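The letter from Wornia came in December, in a brown envelope that had been opened once and taped shut again. Simone Falcão read it standing at the bench, then put it under the fruit bowl and went out to feed the dogs.

Her uncle Gilmar had left her the boat. He had not left her the mooring, the shed or the 2 outboard motors, and those went to a man called Apostolos Lazaridis, who she had never heard of.

She rang her cousin Mirela that night.

"Did Gilmar ever talk about a Lazaridis?"

"Only when he lost at cards," Mirela said. "Why?"

Simone told her. There was a long gap on the line, and a tap running at the other end.

"So you've got a boat and nowhere to put it."

"Looks like it."

She drove down the next morning. It was a slow road after Larnen, with roadworks and one lane over the bridge, and she got to the harbour a bit after eleven. The boat was smaller than she remembered. Someone had painted the hull grey and left the name alone, so that Cerier still showed in the old green letters. There was a notice from the harbour office tied to the rail. It said 131 days of fees were owing, and the total at the bottom was $3,292.

Lazaridis was in the shed, sorting rope. He was about her own age, which surprised her. He wore a good jumper with the elbows gone.

"You're the niece," he said.

"You're the card player."

He thought about that and nodded. He moved a coil of rope off the second chair and she sat down. For a while they talked about the funeral, and who had come, and how the priest had got the middle name wrong.
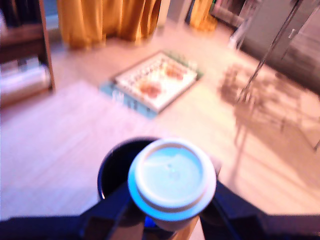 "What do you want for the mooring?" Simone asked.

"Gilmar paid me 100 a month when he was winning, and fish when he wasn't," Lazaridis said. "I'd take the same."

"I can't fish."

"Neither could he. He bought it from Núñez on the corner."

She looked out at the boat. The tide had turned and it was pulling at the rope a little, then going slack. She asked him if the motors still ran. He said one did, and he went to find the key.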